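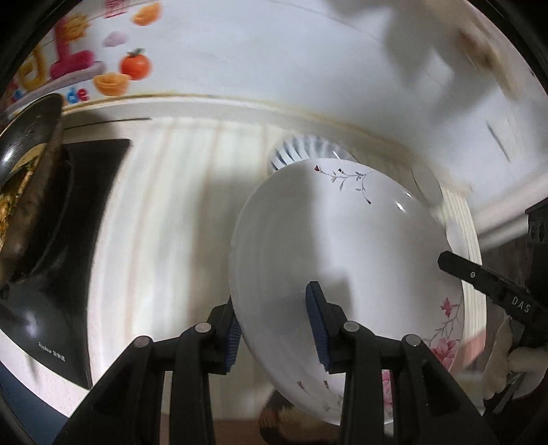 A white bowl with a grey branch and red buds near the top.

Temeser has started moving its Dallis notes app to a new sync engine, and the first users will find it already switched on. Version 9 keeps a full copy of each notebook on the phone and sends only the lines that have changed. The old engine uploaded the whole note after every edit, which made long notes slow on a poor connection.

The change is controlled from the server. Anyone running the August build or later has the code installed, and no store update is needed. Accounts holding more than 100 notebooks will be moved last.

Gion Fankhauser, who leads the sync team, puts the size of a typical edit at 582 bytes under the new scheme. Attachments are handled separately and still go up in one piece. Shared notebooks now merge edits line by line. Where two people change the same line, both versions are kept and marked until one is removed by hand.
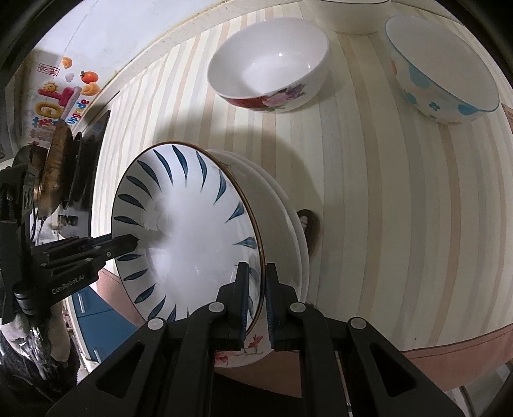 A blue leaf pattern on white, over a striped cloth.

There are limits. The web client stays on the old engine for now, and a notebook opened there will not show merge marks. Tags are also reduced to 5 per note on the free plan. Nhàn Lý, product manager for Dallis, says existing tags above that number will remain searchable but cannot be edited.

The sync status line has moved from the side menu to Settings, under Storage. A manual refresh is still available by pulling down on the notebook list.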